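Foro de manipulación y aprendizaje por imitación
Tema: ¿Vale la pena la cámara de muñeca para objetos brillantes?

tornillo_m3
Registrado: octubre
Mensajes: 21

Buenas. Estamos comparando dos políticas entrenadas con las mismas demostraciones teleoperadas, 50 por tarea. Una recibe solo la vista fija; la otra, además, las cámaras de muñeca. El código es Laswood con los valores por defecto, trozos de 4 acciones.

Resultado en agarre de llaves: 108 intentos por política y la diferencia a favor de la muñeca es clara, pero casi toda sale de los últimos centímetros. Lo que me preocupa es la oclusión. Con la pinza ya cerca, el dedo derecho tapa buena parte de las llaves y del llavero amarillo, y el veteado del mármol mete mucho borde oscuro junto al metal.

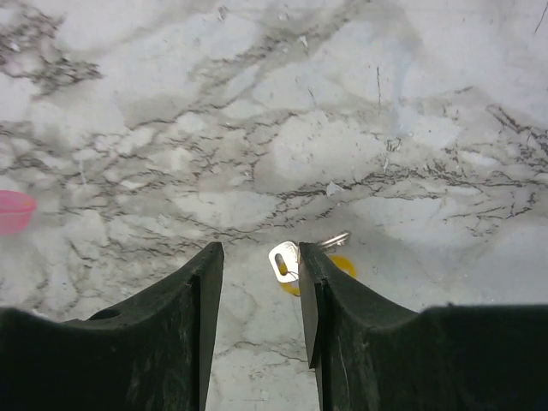
Re: ¿Vale la pena la cámara de muñeca para objetos brillantes?

cinematica_inversa escribió:
Yo no le echaría la culpa al veteado. En Divness probamos fondo liso y fondo con textura y la tasa de agarre apenas se movió. Lo que sí nos hundía eran los reflejos del metal. ¿Habéis variado la luz entre demostraciones?

tornillo_m3 escribió:
No, luz fija en todas. Tomo nota.

pelacables escribió:
No estoy de acuerdo con lo del fondo. Liso frente a textura no es lo mismo que textura con líneas finas del grosor de un aro de llavero. Con la vista fija sola, un objeto pequeño entre los dos brazos son cuatro píxeles después de reescalar, y ahí cualquier veta compite. Tornillo, ¿a qué distancia está la cámara fija? Sin ver el encuadre no se puede opinar.

tornillo_m3 escribió:
Coge la mesa entera y las dos bases. Las paredes claras las dejamos tal cual, sin recortar la imagen.

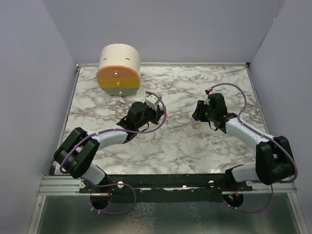

Publicado por tornillo_m3 a las 18:40

El recorte lo descarté porque con él se perdían los codos de los brazos y la política empeoraba en las tareas bimanuales.

pelacables escribió:
Pues yo recortaría igual. Las bases no se mueven y te comen la parte baja de la imagen.

cinematica_inversa escribió:
Antes de tocar nada haría una ablación: congelar la imagen de muñeca en los últimos pasos y ver si cae el resultado. Si no cae, está tirando de la posición de las articulaciones.

tornillo_m3 escribió:
Eso lo puedo lanzar mañana. Subiré la tabla con los fallos separados por tipo.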